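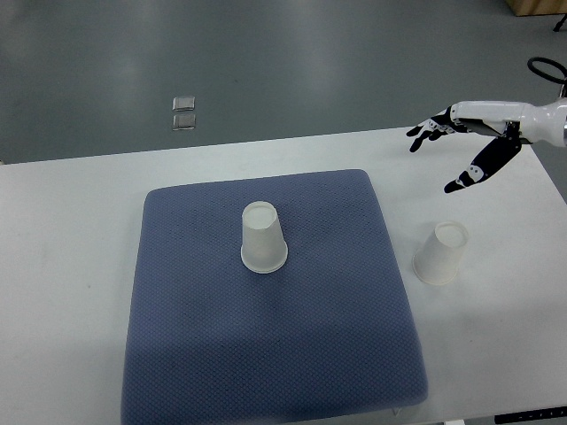

4. Cups on soft things

4.1 Why I bothered with cushions

I started the Dulgate project thinking about tables. People put drinks on tables, so I wanted to know how they pick the spot, and I had a tidy plan for measuring how far in from the edge a cup ends up. Then the household diaries came back and the tables were the dull part! Page after page, people had written down the arm of the couch, the bed, the ottoman, a folded blanket, the dog's bed (twice, from the same household). I had 31 households and 606 diary entries, and the soft places kept turning up in the comments even when the person had ticked "table" as the main answer.

So this section is about what a light cup does on a padded surface, and about how people handle it there. I'll deal with full cups in Section 5. For now I'm sticking to empty ones, which sounds like cheating, but an empty cup is the one that gets forgotten, and it's also the one that goes over when somebody sits down at the other end of the couch.

4.2 The cushion and the cups

I wanted one soft surface that I could use over and over, and I tried several before settling. A bed pillow was hopeless. It has a hill in the middle, and after a few minutes of use the hill is somewhere else. A folded bath towel was better, but no two foldings are the same, and I didn't trust myself to do it the same way on a tired afternoon. What I ended up with was a square seat cushion from Domański, sat flat on an ordinary table. It's soft enough to give under a finger and flat enough across the top that a cup has a fair chance. The edges are another matter, because they roll away, and a cup put down near them is on a slope whether you like it or not.

12 shares | 3 comments

For cups I bought the cheapest disposable ones I could find at Lomow, on the grounds that this is what people have at parties and in waiting rooms. They weigh next to nothing. I like that for this work, because a heavy mug makes its own dent and sits down in it, and then you're mostly studying the mug. A light cup rides on top of the fabric and shows up every bump in it.

I should say something about which way up. Any cup with a taper has a wide end and a narrow end, and we all use it with the narrow end down because that's how it holds a drink. Turn it over and you get a much wider footing and a lower balance point. On a hard table I don't think anyone would care. On a cushion I could feel the difference the first time I tried it, and I ended up running every part of the work both ways.
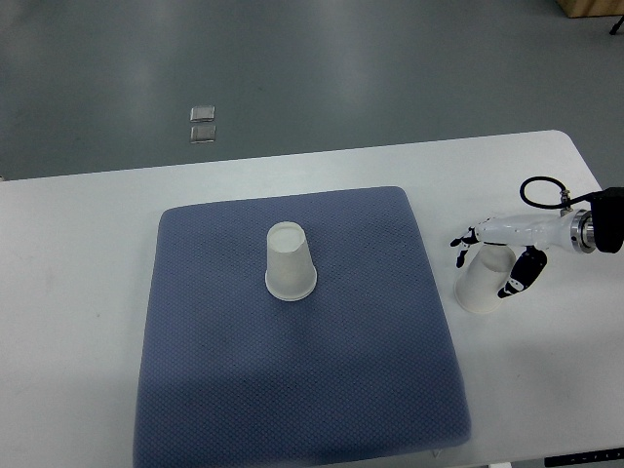

The rim matters too, more than I expected. A rim touches the fabric in a thin ring, so the weave and the stitching come into it, while a flat base spreads out over everything and bridges the little dips. My first guess was that the ring would catch on the fabric and hold better. I still half believe that, but I don't have the sliding measurements to back it up and I'd be glad if somebody with a proper tilt bench took it on.

4.3 Where on the cushion?

I split the top of the cushion into 4 zones with chalk during the pilot, then gave up on the chalk (it brushed off on everything, me included) and used a paper template that I lifted away before each turn. People were asked to put the cup down "wherever seems right" and nothing more. I was careful never to say "middle." Even so, the middle is where most of them headed, usually a bit farther back than the true center, as though they were leaving themselves room in front. When I asked about it afterward, they mostly hadn't noticed doing it. One person told me it was the only part that looked like a table. 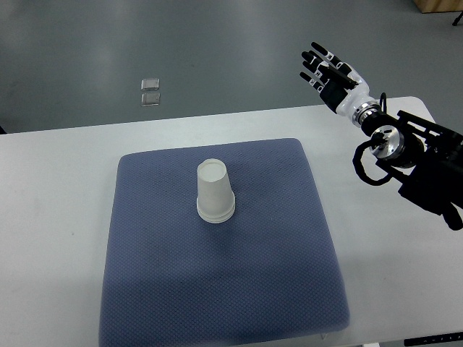
Choosing a spot for a cup comes down to contrast as well as to softness, or so I've come to think after going through my notes a second time. A pale cup on a pale surface is easy to lose track of, and several diary entries were about exactly that: the cup on the white windowsill, the cup on the white bath edge, knocked because it hadn't been seen. The cushion works the other way. In Figure 3 the white cup is on blue-gray fabric with the white table beyond, and your eye goes to it much faster than it would if the cup were off to the side on the tabletop. I now suspect that part of the pull toward the cushion in my sessions was this, and had little to do with comfort or footing. I can't pull the two apart with the materials I had. A white cushion would be the obvious next purchase.

Figure 3. White cup on the blue-gray cushion, white table.

4.4 Things I'd change

I'd use more than one thickness of cushion. I'd also keep new and old ones separate, since a cushion that's been sat on for a year is a different object, and the Welleva diary sheets had no box for that. I only thought of adding one after 6 households had written it in the margin.

I'd ask about the picking up, too. All of my questions were about putting down, and yet several people mentioned that a cup on a cushion tends to tip as you let go of it or as you grab it again, because your fingers press the fabric as well. The sheets for the second round, which start going out in June, have a line for this at the bottom.

Search this journal Keyword Author Go

Contact the editors | Copyright and reuse | Back to top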